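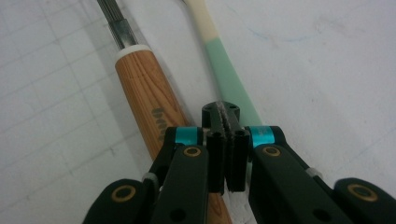
Laut einer Rückfrage aus der letzten Übung fehlt im Skript die Begründung, warum beim Anlassen die Haltezeit weniger Gewicht hat als die Temperatur. Nachtrag dazu zu Abschnitt 6, Wärmebehandlung von Werkzeugstahl.

Maßgebend ist der Hollomon-Jaffe-Parameter P = T (C + log t), T in Kelvin, t in Stunden. Die Zeit geht nur logarithmisch ein. Eine Verdopplung von t erhöht den Klammerausdruck um 0,30.

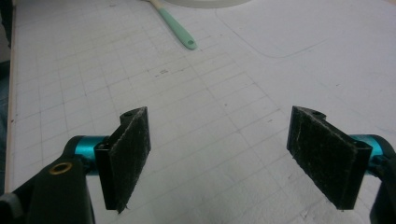 Bei C = 20 ist dieser Beitrag gegenüber einer Temperaturänderung von 70 K klein. Für die Datenreihe Hiltham (Anlassen bei 300 °C) ist P vor der Übung selbst zu berechnen. Umrechnung in Kelvin nicht vergessen.

Klausurrelevant: Herleitung aus dem Arrhenius-Ansatz, Gültigkeitsgrenzen bei Sekundärhärtung.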